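Cable sorters wanted for November -- come and help us untangle

Part-time, paid, no experience needed

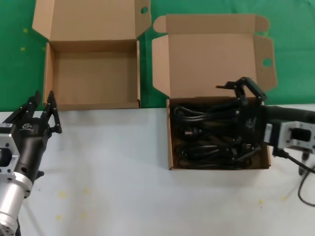
I run the returns bench at Koslow, where we take in leads and chargers that offices and schools have finished with, sort them, and send the good ones out again. Last month 2,317 of them came through the door and I am losing the battle, so I'm looking for a couple more pairs of hands until the end of November.

The work goes like this. You get a box of black cables, usually in a right old knot, and an empty box to put next to it. You ease one lead out, check the plug and the whole length for nicks, coil it loosely and lay it in the second box. Then the next one. Anything cracked or bent goes in the scrap tub under the bench. Please don't wrap them tight round your hand -- Dilwyn Bevan, who does our testing, will come and find you!

We start at 9.30 and stop at 2, with a proper break in the middle and decent coffee. It's sitting-down work mostly, though you'll be up and down fetching boxes (they're light enough when they're empty, a bit less so when they're full of cable). The radio is usually on and we take turns choosing the station.

You'd suit us if you like fiddly jobs, have reasonable eyesight for small print on plugs, and don't mind doing the same thing for a while. If you're the person at home who gets handed the Christmas lights, I'd love to hear from you. Pay is hourly and I'll give you the rate when we speak. Bus fares are covered too.

There's a short trial first, one box of 30 leads, paid like any other hour.

To apply, drop a note to Jasper Peeters at the Koslow front desk, or ring and ask for me. Tell me which mornings you can manage and whether you'd need parking, as there are only 14 spaces and we share them with Gudar next door.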